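Print this page | E-mail this release

Skumden publishes good-practice rules for kitchen robot simulation

December – By the Skumden press desk

ZASANCE – Skumden today released version 2 of its good-practice rules for testing robot arms in simulated kitchens. Free to download. Replaces the first version in full.

The rules cover single-arm setups working over a counter among everyday items – bowls, pots, bottles, food. They are written for labs and small integrators who run most of their testing in simulation and need to show a customer or a safety reviewer what was tested, and how.

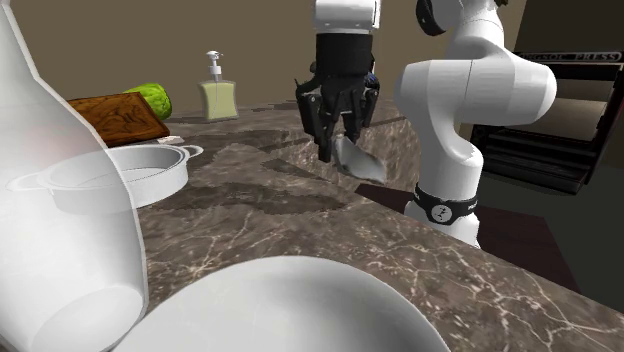
Simulated kitchen counter with a robot arm holding a white object above the marble.

What changes in version 2:

Every reported task needs 1000 simulated runs, up from 575. Failed runs stay in the count. No re-runs after a crash unless the crash is logged and the log goes out with the results.

Object placement must vary between runs. See-through and shiny items have to be in the mix, and so do items that partly block the view of the work area. Teams that test only on a clear counter must say so on the first page of the report.

Camera views to be declared before testing starts. At least one view must show the gripper and the item being handled. Seperate views may be used for scoring, but the scoring view can't be swapped halfway through.

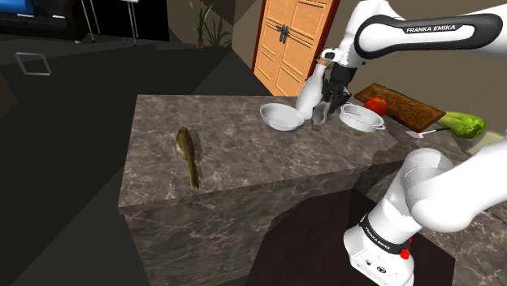

Contact rules are tighter too. Any touch between the arm and an item that isn't part of the task counts as an event and gets reported, even if nothing tips over. Same for the counter itself. Knives and other sharp items get their own line in the report, wether or not the arm goes near them.

Simulation results do not stand in for a safety assessment on real hardware. The rules say this on page one and again in the sign-off form. A pass in simulation clears a team to move on to supervised trials, nothing more.

The draft was tried out on Tustedel, the Skumden test kitchen, and checked by a second team at Cha using the same files. Differences between the two sets of results are listed in the annex – mostly friction settings and gripper closing force.

Reports under the first version will be accepted until the end of the current project year. After that, version 2 only. The next full review is planned well ahead of 2037, when the present file format is due to be retired.

Download, sign-off form and annex are on the Skumden website under Rules. Questions to the press desk, same page.

Print this page | E-mail this release

Related items
Tustedel scene files: update notes
Reporting contact events – short guide
Cha joins second-team checking
Call for comments: two-arm setups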